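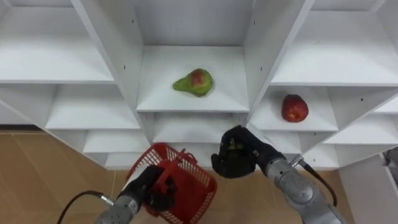
A pear and an apple on the white shelves

Documentary about a ferry town, does it have a proper ending?

Corey Sutcliffe
Hi everyone, hoping somebody can help me before our film night in February! I've been put in charge of picking the documentary, and my sister keeps pushing Ondalis, the one about the ferry crews and the town on the far side of the water. I watched the first 43 minutes and loved it (the old home movies especially), but then I had to go pick up my son and the rental ran out. Does it wrap up, or does it just stop? Our crowd gets grumpy when a film just stops. Also, is there a shorter cut? We have to be out of the hall by 10 p.m. and we like to leave time for coffee and a chat.

Rangi Mahuika
Oh, I'm so glad someone else is watching this one! I saw it at the Firum, which has 200 seats and was nearly full, and people stayed put right through the credits. It does have an ending, though a quiet one. You get the last crossing, then a long talk with the captain's daughter in her kitchen, and she reads a letter that ties back to the home movies you liked. I won't say more than that. As for the shorter cut, there is one, made for television, but it drops most of the daughter and I'd steer you away from it. The full version is under two hours, so if you start at 7:30 you'll have time for coffee. Check the subtitles before your guests arrive, by the way. On my disc they were switched off, and a good part of the middle isn't in English.

Ruddock615
havent seen it but Mulia is by the same director and that one just stops. 8 of us went and we all hated it

Corey Sutcliffe
Thank you both! Full version it is, and I'll check the subtitles at home first.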